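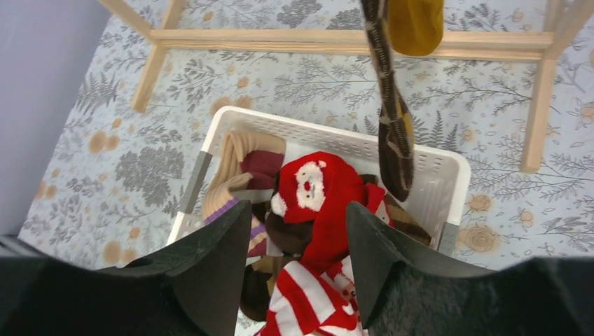 Nesrin Gezer wrote to ask why a gripper that did well on boxes and bottles in her own workshop should be judged again on a basket of socks, and whether a poor result there ought to count against it. Her letter raised several points that other applicants have also put to us, and the answers have been added to this page.

Gripper Comparison Program: Frequently Asked Questions

Landstead Test Center

General

Why are soft goods part of the comparison?

A rigid object keeps its shape when a finger touches it. A sock does not. It may fold, roll, slide under another sock or bring a second one with it. Finger sets that give nearly the same results on rigid objects often give very different results on cloth, and a buyer who plans to handle clothing, towels or mixed household goods needs to know this before ordering.

A low score on soft goods does not lower the score on rigid goods. The two are reported on separate sheets, and no combined score is issued. A workshop that handles boxes and bottles only may disregard the soft goods sheet.

Which equipment is being compared at present?

The current round covers four finger sets: two from Vinder and two from Baloyi. All are two-finger designs. Arms and controllers are held the same throughout the round. The controller is a Tisen unit, and its motion settings are locked before the first attempt.

Suction tools and hands with three or more fingers are outside the scope of this round. Owners of such tools may register their interest for a later one.

Does the center recommend a product?

No. The center publishes results and the conditions under which they were obtained. Staff will explain how to read a results sheet, but they will not advise on a purchase. This applies to telephone inquiries as well.

The sock task

How is the task set up?

The socks are placed together in a laundry basket on a table, and the arm works from over the basket. Each attempt consists of one approach, one close and one lift. The sock must be held clear of the basket until the controller signals the end of the lift. Each finger set is given 20 attempts.

Between attempts the operator returns any removed sock to the basket and turns the contents by hand. The operator does not arrange individual socks, and does not look at the live camera view while doing this.

Why is a mixture of socks used?

Ribbed, smooth and patterned socks are all included, in light and dark shades. Ribbed knit offers folds for a fingertip to catch. Smooth knit tends to slide. Pattern and color do not affect the grip itself, but they matter a good deal to the camera, and the sock task is also used to compare camera settings. Dark socks lying against one another are difficult to tell apart, while a bright one with a printed face is found readily and may be chosen too often if the selection software favors strong color.

Applicants sometimes ask whether matching plain socks would be fairer. They would make the results more even, and a plain set is available on request for software checks. The published figures always come from the mixed set.

What counts as a successful attempt?

One sock, lifted clear and held to the end of the lift. The following are recorded under their own headings and do not count as successes:

Double pick: more than one sock leaves the basket.
Drop: the sock leaves the basket and is lost before the end of the lift.
Empty close: the fingers close and nothing is lifted.
Basket contact: a finger presses on the rim or wall hard enough to stop the arm.
Basket lift: the basket itself rises from the table.

A double pick is treated as a failure even where both socks are held firmly. We are aware that some users would be content with this result. They may add the double picks to the successes when reading the sheet, as both figures are given.

Is it permitted to drag a sock up the side of the basket?

Yes, provided that it ends the lift clear of the basket. Slotted or perforated walls can catch a thin fingertip, and any such contact is noted by the operator. If the arm stops, the attempt is over and is recorded as basket contact.

Does fingertip shape matter more than closing force?

On this task, in our experience, shape has had the greater effect. A flat tip that narrows toward the end can enter between two socks without pushing both aside. A broad tip presses the pile down and then closes on whatever has risen between the fingers, sometimes to good effect and sometimes not. Raising the force reduced drops for both Vinder sets — and increased double picks for one of them.

These remarks concern the equipment tested here. Fingers of a similar shape from another maker may behave differently, particularly if the surface of the pad differs.

Cameras and controllers

Where is the camera mounted?

The comparison uses a small camera at the wrist, looking along the fingers toward the work. This position keeps the fingertips in view as they enter the basket, so the operator can later determine whether a failure began with the choice of sock or with the close. Its chief drawback is that the gripper takes up part of the view, and a sock lying directly below the gripper body may be partly hidden during the last stage of the approach.

An overhead camera may be added at the applicant's request. Results obtained with the additional camera are marked as such and are not placed in the same table.

May we bring our own camera?

Yes, if it can be mounted without altering the balance of the wrist beyond the limit stated in the applicant's handbook. The handbook is 66 pages long, and applicants are asked to read the chapter on mounting before shipping any equipment. A camera that arrives without a suitable bracket will be returned untested.

Do other objects on or near the table affect the result?

They can. Patterned cloth, racks and hanging items give the camera more edges and colors to sort through, and the arm must be kept away from anything that stands or hangs close to its path. Homes and laundry rooms present these conditions as a matter of course. For this reason the soft goods task is not restricted to a bare tabletop. Whatever surroundings are chosen at the opening of a round remain unchanged for every finger set in it.

Can the controller be exchanged for another model?

Not within the current round. The Tisen controller was selected before applications opened, and changing it would make the earlier sheets unusable for comparison. Applicants who wish to test a different controller should apply under the separate controller program, in which the finger set is fixed and the controller varies.

What happens if the controller stops during an attempt?

The attempt is void and is repeated after the basket contents have been turned. A stop caused by contact with the basket is an exception, as described above. If three attempts in succession are void, the session is suspended and the applicant is informed the same afternoon.

Applications and attendance

How much notice is required?

Applications must reach the center at least 20 working days before the opening of a session. Drawings of the fingers, the weight of each finger and the recommended range of closing force must be enclosed. Incomplete applications are held over to the next session without further correspondence.

May the applicant be present?

Each applicant may send one representative. Representatives may watch all attempts with their own equipment and may speak with the operator between attempts. They may not touch the basket, the socks or the controller. Sessions begin at 9 a.m., and late arrivals are admitted at the midday break.

May fingers be adjusted during a session?

Loose screws may be tightened and pads may be wiped with a dry cloth. Pads may be replaced with identical pads if the operator agrees that they are worn. Any change in shape, spacing, pad material or closing force begins a new entry, for which a new application is needed.

Our gripper body has a fabric cover. Should it be removed?

Covers may remain in place if they are part of normal use. The operator will check that the cover does not reach the contact surface of the fingers and does not block the camera further than the gripper body already does. Lint should be removed from the cover before each session, as loose fibers carried into the basket can cling to the socks. A cover fitted at the start must stay on for every attempt.

Results

When are the results sent out?

Applicants receive their own sheets first and have an opportunity to report errors of fact, such as a wrong part name or an incorrect force setting. Scores cannot be disputed at this stage unless the recording shows that an attempt was entered under the wrong heading. The full tables are released once all replies have been received. Sheets for the current round are expected in January.

Can the recordings be obtained?

Wrist camera recordings of an applicant's own attempts are supplied on request and without charge. Recordings of other applicants' attempts are released only with their written consent. Vinder and Baloyi have both given this consent for the soft goods task.

May we quote the results in our sales material?

The figures may be quoted if the task, the number of attempts and the controller are named alongside them. A success figure for soft goods may not be printed without the double pick figure. The name of the center may be given as the source, and draft wording should be sent to the program office for review before it goes to print.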